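Chapter 7
Rules for Machines That Get Wet 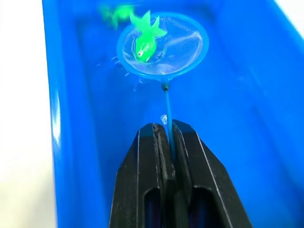 Figure 7.1 A gripper holding a small net with one toy fish in it. A second fish remains at large.

Most safety rules for robots were written with a dry floor in mind. The arm stands on its base, the part sits in its fixture, and the worst thing anyone expects to spill is coffee. Then somebody asks the arm to lift a toy fish out of a tub, and half the checklist stops making sense.

The task looks like a fairground game. For our purposes it is a good deal more useful than welding. Water splashes onto things that were not in the plan. A net drips along whatever path the arm takes home. The target drifts off while the arm is making up its mind. And the people nearby, who would never lean over a welding cell, will happily lean over a tub of plastic fish.

In this chapter we follow the house rules of Bustero, a small test shop in the town of Imley that tries out grippers for other companies. The shop began with a rulebook of 518 lines. A review dated 9 Aug 2019 found that the word "water" appeared in it once, in a sentence about the drinking fountain. The rewrite took until November and produced the shorter document we will be quoting, sometimes with admiration.

What a rule is for

It helps to sort out three words that people in this field use as if they were the same. A law is something you can be fined for ignoring. A standard is an agreed way of doing a job, which a law or a contract may or may not require you to follow. Good practice is what careful shops do anyway, often after an afternoon they would prefer not to discuss.

Bustero's rulebook mixes all three, and marks each rule with a letter in the margin to show which kind it is. We recommend the habit. A reader who can't tell a legal duty from a preference about cable ties will end up treating both like the cable ties.

Consider three entries from the section on wet work:

Rule 14 (S). The power supply and controller stand outside the splash zone. The splash zone is measured with the tub full and the arm at its fastest permitted speed.

Rule 15 (G). A tool held in the fingers is pulled by hand before the first run of the day, with the arm stopped. If it slides, it is gripped again.

Rule 16 (G). No one retrieves a dropped item while the arm is enabled. This includes fish.

The last sentence of Rule 16 was added in the second draft. The rulebook does not say why, and we think the reader can manage.

Notice how Rule 14 is built. An earlier version said only that electrical equipment should be kept "a safe distance" from the water, and each shift had its own idea of what that meant. The new wording tells you how to find the distance and under what conditions, so two people with a tape measure ought to get the same answer - or at least have a shorter argument.

Before you read on

Bangash and Stumel, the two sites compared in Section 7.2, use the same arm and the same size of tub. One limits the arm to 200 millimeters per second over water. The other sets no limit and asks operators to "use judgment." Write down which site you would rather stand next to, and keep the note. You will need it for the exercise at the end of the section, where we look at their splash records.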